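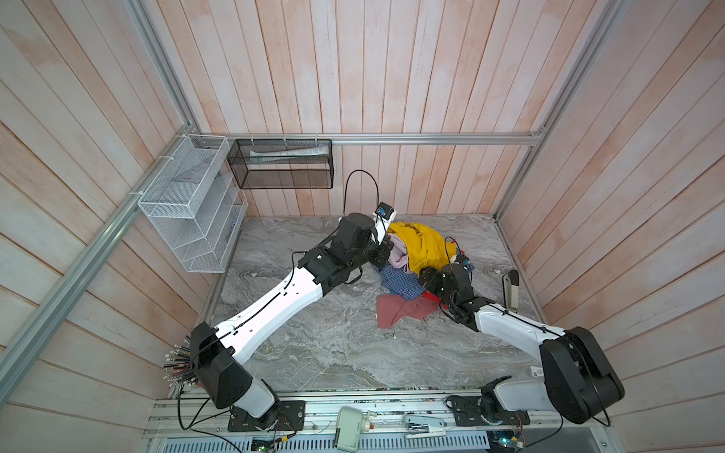
Woveo Clothing Swap: Your Questions

2 min read

What is the swap, and who can come?

Anybody! You bring clothes you're done with and take home some that you aren't done with yet. We had 128 people through the door last October, plus a very patient dog.

How many things can I bring?

Up to 14 pieces each, please. Efraín Taipe does most of the sorting, and he has asked me (very nicely) to put that number in writing this time.

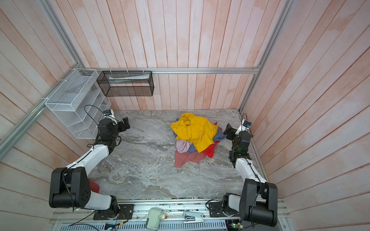 Checks, yellows and pinks, all in one heap.

Do my clothes have to be perfect?

Goodness, no. A missing button is fine if you pin a note to it. We do ask that everything be freshly washed, and that anything with a broken zipper stay home until you've had a chance to fix it. 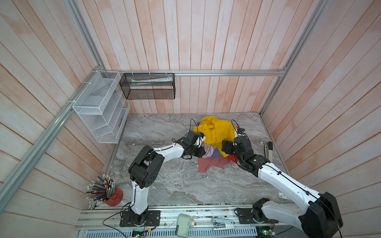 Shoes are welcome too, as long as they're tied together in pairs. We can't take pillows or swimwear, I'm afraid, and we've never found a good way to handle hats.

Is it okay to bring winter things in spring?
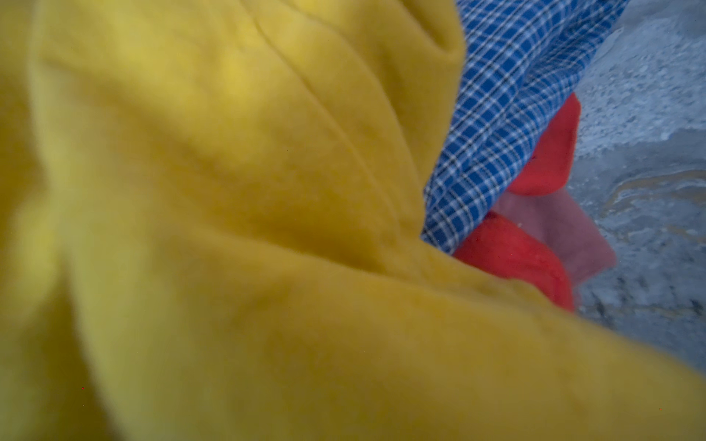

Please do, and don't worry about the season! Sweaters and coats go surprisingly fast in April, when everyone else has forgotten them. A thick fleece in mustard yellow will find a home with somebody who feels the cold, and a plaid layer will go right along with it.

What happens to the leftovers?

They go to the Breminau thrift store the next morning. Last time that came to 169 pieces.

Related
Getting to the Giraldo Street hall
How to sew on a button that stays put
Lorkard book swap: what to bring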